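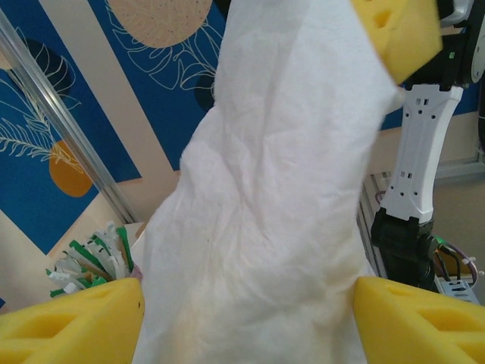

Wrist view during a two-handed cloth task: the cloth is held at its upper end by one gripper and lower down by the other.

Recording demonstrations for two-arm cloth handling

Prepared by Zofia Walczak and Miłosz Nowicki, Orkov Manipulation Laboratory
Last revised 25 March 2022

Purpose

This guide sets out the procedure for recording demonstrations on the two-arm work cells at Orkov. It covers thin, soft materials such as tissue, wipes and light nonwoven cloth. Rigid objects are dealt with in a separate guide. Operators should have completed the general safety session before using this page, and should have the Ilico recording software open on the cell computer.

The recordings are used to train the Bogdan policy, which learns to hand a cloth from one gripper to the other, spread it and lay it down. The policy receives the wrist views and the joint positions of both arms. It receives nothing else, and operators are asked to bear this in mind when choosing how to move.

Terms used

Episode: one complete attempt at a task, from the start pose to the release of the cloth.
Leading arm: the arm that takes the cloth first.
Following arm: the arm that takes the second hold.
Session: a set of 40 episodes recorded by one operator on one cell.

Before the session

1. Check the finger pads on both grippers. Foam pads which are torn or have come away from their mounting must be replaced before recording begins. Light marks on the foam are acceptable.

2. Wipe the wrist camera lenses with the cloth supplied in the drawer under the cell computer. Do not use the task cloths for this purpose.

3. Move each arm slowly through its full range and watch the cables. They must not pull tight or catch on the links at any point. If a cable catches, stop and inform Witold Kozłowski, who is responsible for the wiring of all cells.

4. Open Ilico and confirm that every camera stream is live. A stream that freezes and then recovers counts as a fault and must be entered in the session log.

5. Select the task name from the list. Do not type a new name. Misspelt task names were the main cause of lost data in November and took several days to correct.

Preparing the cloth

Cloths should be used as they come out of the box, and afterwards as the previous episode left them. Operators should not smooth or fold a cloth between episodes unless the task sheet calls for it. Creases and uneven edges are part of what the policy has to cope with, and a set of neatly pressed cloths would give it a false idea of the work.

Faint smudges do not make a cloth unfit for use. A cloth should be withdrawn when it has a hole larger than a fingertip, or when it has stretched so far that it no longer hangs freely.

Change the cloth after every 12 episodes, whatever its condition. Record the change in Ilico by pressing "New object" before the next episode starts.

Recording an episode

1. Bring both arms to the start pose and wait for the tone.

2. Take the cloth with the leading arm, close to a corner or along an edge. The exact point should vary from one episode to the next.

3. Raise the cloth until it hangs clear of the table. Pause for a moment so that any swinging dies down.

4. Bring the following arm towards the lower part of the cloth with its fingers open. Approach from below or from the side. The fingers should pass on either side of the material before they begin to close.

5. Close the following gripper at an even speed. Stop closing once the material is held between the pads. Further pressure adds nothing and wears the foam.

6. With both grippers holding, draw the arms apart gently until most of the slack has gone. Do not pull the cloth tight.

7. Complete the task given on the sheet (hand over, spread or lay down), open both grippers and return to the start pose.

8. Mark the episode as "Complete", "Recovered" or "Failed".

An episode should take no longer than 60 seconds. Episodes that exceed this limit are kept, but they are set aside for review and do not count towards the session total.

Keeping the hold in view

During the second grasp, the point at which the cloth is held should be visible to the wrist camera on the following arm. A hanging cloth can easily fill the middle of the view and hide the other arm. This is acceptable for short periods. It becomes a problem when the operator, seated beside the cell, can see something that neither camera can see and acts upon it. The policy cannot learn from information it was never given.

Operators who find themselves leaning round to look should turn the wrist a little and continue.

Surroundings

Cells are placed against different backgrounds, including painted murals, and small items may be set out on nearby surfaces. Leave these as they are during a session. Changes of background are planned by I-hsuan Tsai, who keeps a record of which setting was used for each session. Personal belongings, drinks and telephones must be kept off all cell surfaces.

Mistakes and recoveries

If the cloth slips from one gripper, the operator should take hold of it again and carry on. Such episodes are marked "Recovered" and are of particular value. Do not drop the cloth on purpose in order to produce them.

Mark the episode as "Failed" if the cloth falls outside the reach of both arms, if the arms touch each other, or if the emergency stop is pressed. Failed episodes must not be deleted at the cell. After 3 failures in succession, stop recording and ask the shift lead to look at the cell.

After the session

Press "Close session" and wait for the upload to the Zindness server to finish. This normally takes roughly 12 minutes. The cell computer must stay switched on during this time.

Complete the session log, stating any camera faults, pad replacements and cloths withdrawn. Return both arms to the rest pose and place used cloths in the marked bag.

Queries about the task sheets should be addressed to Igor Gajewski. Requests for access to the Ilico software are handled by Miłosz Nowicki and should include the operator's name and cell number.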